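Hillono list – home crafts and small repairs
Subject: Re: Filler in cups, how full and how long?
Date: 17 June 2020

On the Hillono list, Elba Benítez wrote:
> I've been decanting my filler from the big tub into paper cups so I don't
> drag crumbs back into it, but I never know how full to go. Half a cup runs
> out before I've done one length of skirting, and a full one seems to go
> stiff on me. Does anyone else do it this way, or should I just give in and
> work from the tub like my father did? Also, is it worth smoothing the top?

Dear Elba, and everybody else who is still indoors with a scraper in their hand,

Please don't give in! I worked straight from the tub for years and I must have thrown away more filler than I ever put on a wall. You get one bit of old plaster in there, then a hair off the brush, and before long every stroke leaves a scratch behind it and you're blaming the knife. Cups are the way to go, and I say that as somebody who came to them very grudgingly after my sister kept leaving them out for me with a pointed look.

I use the ridged coffee sort with the corrugated sleeve, and the sleeve is the part I'd recommend most warmly. A plain cup goes soft in the hand once you start scraping the knife against the side of it, whereas the ribs give you something to hold on to, even with messy fingers. Mine came in a box of 25 from Gaete and I'm still working my way through them, what with rinsing out the ones that aren't too far gone.

As to how full, I go right to the top. I know that sounds greedy, but I find it much easier to load the knife from a full cup than to go digging about at the bottom of a half-empty one and getting it all up my wrist. I do two at a time and keep them side by side on the table – one to work from, and one to follow on with.
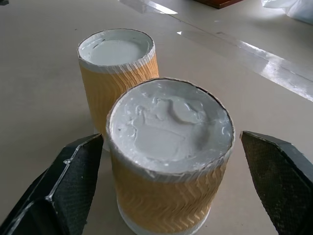 Elba wondered whether a cup filled to the brim wouldn't skin over faster than a half-full one, and whether the smoothing made any difference to that. I think it does, a little. A lumpy top has more of itself out in the air, all those peaks and folds, and it's the peaks that go crusty first and then get dragged through the rest. So if a cup is going to stand for any length of time I draw the flat of the knife across it and press a bit of cling film down on the surface, properly down, with no air underneath. The one I'm using I leave as rough as it likes.

Going stiff is another matter, and I suspect it's the filler and has very little to do with the cup. I had a tub of the Prarent one in February, when I was doing the back bedroom, and it was lovely for small holes but it went off so quickly that I was practically running between the table and the window frame. The Skatero is slower and a bit greasier under the knife, and I've got on with it far better for long runs like your skirting. If yours is a powder you mix yourself, try making it up in smaller lots and mixing the second only when the first is nearly gone.

One more thing before I let you all get on – do label the cups if you've got more than one sort on the go. I once put the outdoor stuff all along the picture rail and it took me an entire evening with the sandpaper to get it back.

Let us know how the skirting comes out, Elba, and what colour you settled on in the end. I was rooting for the green.

All good wishes from a very dusty hallway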